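Filed under: Jumura Craft Nook > Owner's Guide > Finishing the inside
Last updated: August
15 comments

Section 4. Papering and Fitting Out the Nook

By now you should have the Nook standing level on its table or bench, with the corner posts tightened and the panels sitting snugly in their grooves. If any of the panels still rattle when you tap them with a knuckle, go back to Section 2 and give the corner fittings another look before you carry on. A panel that moves will crease the paper sooner or later, and it's a shame to find that out after a whole Friday evening of careful work.

Plenty of owners leave the inside plain and are perfectly happy with it, and if that's you, skip ahead to "Putting in the baskets." But a papered Nook is a lovely thing to sit down to. It gives you something nice to look at while you're unpicking a seam, and a pattern does wonders for hiding the little scuffs that come with years of scissors and elbows.

Choosing a paper

Any ordinary wall paper will do, and the leftover end of a roll from a bedroom or hallway is often plenty. If you're buying new, bring the panel measurements from the inside cover of this guide and let the store help you work out how much you need. A banded or striped pattern is a little more work than a plain one, because the bands want to meet at the corners, and your eye will go straight to the spot where they don't. Small all-over patterns are the kindest to beginners.

Please stay away from very thick vinyl papers and anything with a heavy raised texture. They don't like being pushed into the corners, and they tend to spring back out overnight. Foil papers look wonderful in the store, but they show every bump in the panel behind them, and they bounce the light from your lamp right into your eyes.

What to have ready

- Your paper, unrolled and left flat overnight if you can manage it
- One 235-gram packet of Dingate cellulose paste, or the same amount of any ready-to-mix paste for light papers
- A clean bucket and something to stir with
- A pasting brush, and a soft dry brush or a folded dish towel for smoothing
- A sharp craft knife with fresh blades
- A metal ruler and a soft pencil
- An old sheet for the floor (I always think I can do without one, and I never can)

CAUTION: Unplug the lamp and any sewing machine, glue gun or charger before you bring wet paste near the Nook. Leave them unplugged until the paper has dried all the way through.

CAUTION: Craft knife blades go dull quickly on damp paper, and a dull blade tears and slips. Change them often and put the old ones in a lidded jar, well out of the reach of children.

Hanging the paper

1. Wipe the panels down with a barely damp cloth and let them dry. There is usually a little dust left in the grooves from packing, and paste will happily turn it into grit.

2. Mix the paste following the packet. Sprinkle the powder in slowly while you stir, and then leave it alone for 15 minutes. It will look lumpy and hopeless at first. Give it another good stir after it has rested and it should come out smooth.

3. Cut the piece for the back panel first. Leave a bit extra at the top and bottom for trimming, and a narrow strip extra on each side to turn the corner.

4. Draw a light pencil line down the center of the back panel, and another down the center of the back of your paper. These two lines are going to meet.

5. Brush the paste onto the paper from the middle outward, right to the edges. Fold the ends loosely in toward the center, paste side to paste side, and let the piece rest until it feels limp and relaxed.

6. Open out the top half and set it against the panel, matching your pencil lines. Don't press yet! Slide it with flat hands until you're pleased with it, and only then smooth from the center toward the corners. Open out the lower half and do the same again.

7. Tuck the side strips into the corners with the edge of your smoothing brush. If your Nook has the exposed metal posts, trim neatly along the inside of the post and leave the metal bare. The posts need to be reachable in case you ever want to take the panels out.

8. Hang the side pieces, working from the back corner toward the front. With a banded paper, line the bands up at the back corner and let any mismatch fall at the front edge, where the trim strip covers it.

9. Trim the top and bottom while the paper is still a touch damp, with the metal ruler held down firmly as a guide.

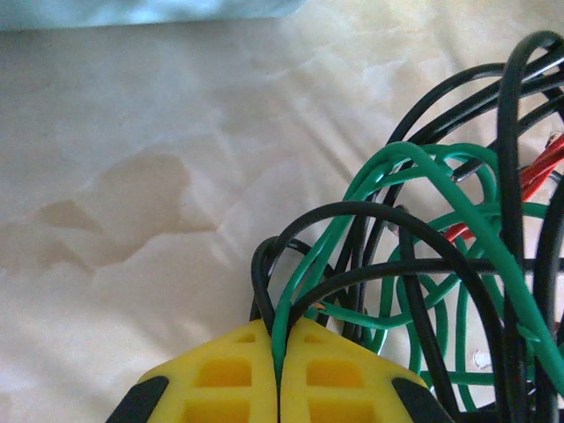
10. Wipe any paste off the face of the paper with a clean damp cloth, patting gently, and rinse the cloth more often than you think you need to. Paste left to dry on the front turns shiny, and you'll see it every time the lamp is on.

11. Leave the Nook open to the room overnight. Please don't hurry it along with a hair dryer or a space heater. The paper shrinks as it dries, and if one side gets there before the other, the seams will pull apart.

NOTE: Small bubbles in the evening are nothing to fret over, and most will have gone down by breakfast. If one is still there the next day, make a tiny slit in it with the tip of the knife, work in a dab of paste with a toothpick, and press it flat.

NOTE: The side walls on the wider Nook lean outward a little toward the top. Your side pieces won't be perfect rectangles, so make a pattern out of newspaper before you cut into the good stuff. It takes an extra few minutes and it saved me the last of a roll I could no longer buy.

Laying the floor board

The floor board goes in after the paper is dry, so that it covers the raw bottom edge. It has a plain side and a printed side, and you can use whichever you prefer. People who do a lot of beading seem to like the plain side, where a dropped bead is easier to find. I like a bit of pattern under my hands myself.

1. Peel the protective film back from one corner to be sure you have the right side up. Leave the rest of the film on for now.

2. Tilt the board and feed the back edge in first, keeping it clear of the paper.

3. Lower the front edge slowly. The board should drop into place under its own weight. If it sticks, lift it out and look for a dried blob of paste in the corner.

4. Peel off the rest of the film and wipe the board with a dry cloth.

CAUTION: The floor board isn't meant for hot irons or for cutting without a mat. A small wool pressing pad and a self-healing mat will both fit nicely, and they can stand upright along the side when you're not using them.

Putting in the baskets

Now for the part that everybody looks forward to. The Nook works with any small basket that sits flat, and you certainly don't need to buy ours. Plastic mesh ones are a good choice for sewing and mending, since you can see into them from the side and lint falls through the holes to be brushed away. Prakel makes a set in soft colors that many owners have been pleased with, and the dollar store kind will do just as well.

Set them along the back and keep the front of the board clear for working. It's tempting to fill the whole floor, especially on the first day when everything is so pretty and new, but you'll be moving baskets around all evening if you do.
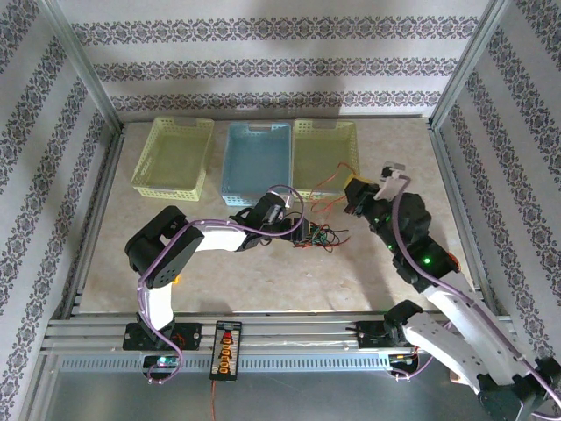 A little thought about what goes where will pay you back many times over. Put the things you reach for every few minutes on the side of your stronger hand. Thread, pins and the small scissors usually belong there. Things you need once in a project, like the tape measure or the tailor's chalk, can go to the other side. Whatever is left in the middle tends to become the home for work in progress, and I've stopped fighting it.

Some other ways owners have split things up, taken from the letters we get:

- By project, with each basket holding everything for one quilt or one pair of curtains
- By color, for knitters and embroiderers with a lot of odds and ends
- By person, in houses where more than one pair of hands uses the Nook (this one prevents a great many arguments about scissors)

NOTE: Try to leave one basket empty for the first few weeks. You'll soon find out what it ought to have been for.

Fitting the lamp

If you have the Smadi clip lamp, it goes on the front rail and never on the panels, which aren't strong enough to hold it.

1. Loosen the thumbscrew until the jaws are open wider than the rail.

2. Slide the clip on and tighten until it no longer turns when nudged. Finger tight is enough.

3. Run the cord along the outside of the Nook and fasten it with the 4 cord clips in the hardware bag. There are 2 spare clips in the same bag, so don't worry if you have some left over.

4. Plug in, switch on, and move the head until your hands no longer throw a shadow on your work.

CAUTION: Keep the lamp head away from the paper and never drape fabric over it to soften the light.

Looking after it

Dust the paper now and then with a soft dry brush, starting from the top. Pencil marks usually come off with a bit of white bread rolled into a ball, an old trick that still works beautifully. For anything greasier, try a hidden spot low down behind a basket before you go at the part you can see. Keep a folded scrap of the paper somewhere safe for patching.

Section 5 covers the folding front and the carry handles.

Text by Yavuz Güneş for Jumura

Tags: craft nook, wallpaper, sewing storage, owner's guide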